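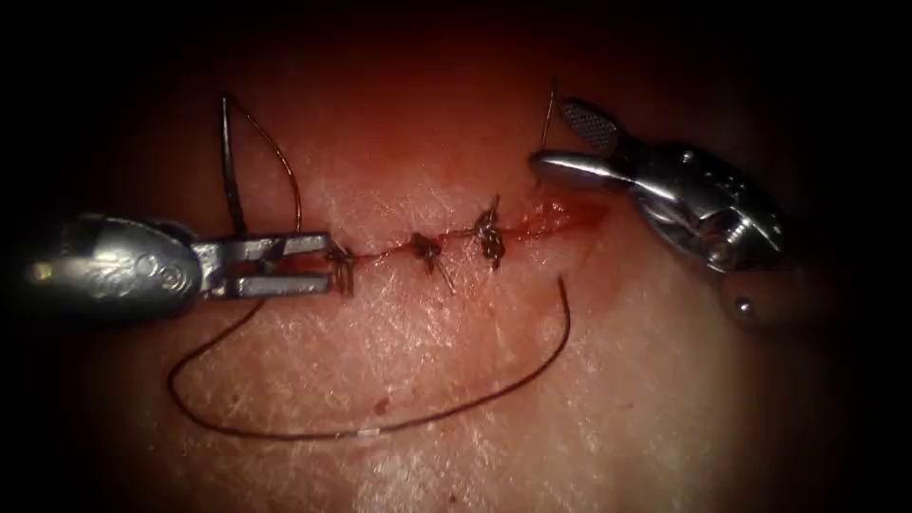
# How do you teach a robot to tie a knot?

Tie your shoelace. Easy? Now try it with two pairs of kitchen tongs, one in each hand, and no fingers allowed.

Tricky, isn't it! That's the puzzle a stitching robot has to solve every time it closes a cut. It has no fingertips, only small metal jaws on the ends of long thin arms, and with those it has to hold a needle, pull a thread and make a knot that stays shut. At the Finstead shared workshop we got so excited about this that we built a big, slow, wobbly knot-tyer out of card, string and a few motors. We called it Clunorus, and this page tells you how it works and how you can make the simplest part of it yourself.

## Why two arms?

Think about threading a bead. One hand holds the bead, the other pushes the string. Stitching is the same sort of job. One arm pushes the needle through, then the other arm grabs the pointy end and pulls it out the far side. After that they swap, and swap again. Most of stitching is passing things from one hand to the other!

The needle used for this is curved, a bit like a tiny slice of a ring. With a straight needle you'd have to lift and bend whatever you were sewing. A curved one can dip in on one side of a cut and come up on the other, so the arm just needs to *roll*. Try it with your own hand: pretend to turn a key in a lock. Your wrist rolled, and if you'd been holding a curved needle, it would have swung round in an arc.

So a stitching arm needs a wrist. That was the hardest bit of Clunorus by miles. Our first wrist was a cotton reel on a pencil, and it drooped. The second one spun the wrong way whenever we asked it to bend. Domingo Orellana, who is brilliant at pulleys, sat with it until teatime and found that two of our strings were crossed over inside the tube.

## Strings inside a tube

Wiggle your fingers and look at the inside of your wrist. Can you see something moving under the skin? Those are tendons. They are like cords, and they run from muscles in your arm down to your fingers. The muscles are too big to fit in your fingers, so they sit further back and pull from there.

Lots of small robot hands copy this idea. The motors stay at the back where there's plenty of room, and thin cables run down to the jaws. Clunorus does it with fishing line. When a motor winds the line in, the jaw shuts. When it lets go, a rubber band pops the jaw open again.

## Loops, tails and knots

Some sewing uses one long thread that goes in and out, in and out, like the hem on your school trousers. There's another way, where each stitch is tied off and snipped before the next one begins. You end up with a row of separate knots with short tails. If one of them comes undone, the others keep holding.

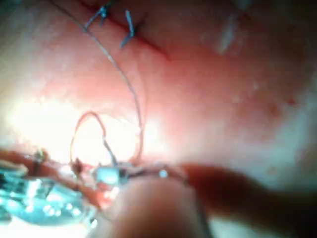 The loose thread is a real nuisance, though. String doesn't stay where you put it! It flops, it curls, it slides under the very thing you're trying to pick up. A robot that is good at lifting bricks can get in a terrible muddle with string, as a brick keeps its shape and a thread has a new shape every second.

To tie one of these knots, the arms do this:

1. One jaw holds the long end of the thread.
2. The thread gets wrapped round the other jaw to make a loop.
3. That jaw reaches through and pinches the short end.
4. Both arms pull, gently, in opposite directions.
5. Do it again the other way round.

We asked Clunorus to tie 100 knots in red wool. It managed 16 of them! The rest were tangles, and one was a sort of bow. We were thrilled with the bow. We're up to try number 519 now and the knots are getting tidier, mostly from slowing everything down.

## Make your own string jaw

You'll need stiff card, a paper fastener, a wide drinking straw, string, a rubber band, sticky tape and a hole punch.

- Cut two jaws from card, each as long as your finger. Ask a grown-up to help if the card is thick.
- Punch a hole near the back of each jaw and join them with the paper fastener, so they open and close like a beak.
- Tape the bottom jaw to the end of the straw.
- Stretch the rubber band between the back of the top jaw and the straw, so that the beak springs open.
- Tape the string to the front half of the top jaw, then feed it down through the straw.
- Pull!

If the beak only twitches, move the string a little further forward. If it won't open again, your rubber band is too slack, so loop it round twice.

Once it works, make a second one. Lay a piece of wool on the table, find a friend to work the other jaw, and see if the two of you can pass the wool across without dropping it. Then try for a knot. Fat, fluffy wool is easiest to grab, and shiny ribbon is very, very hard.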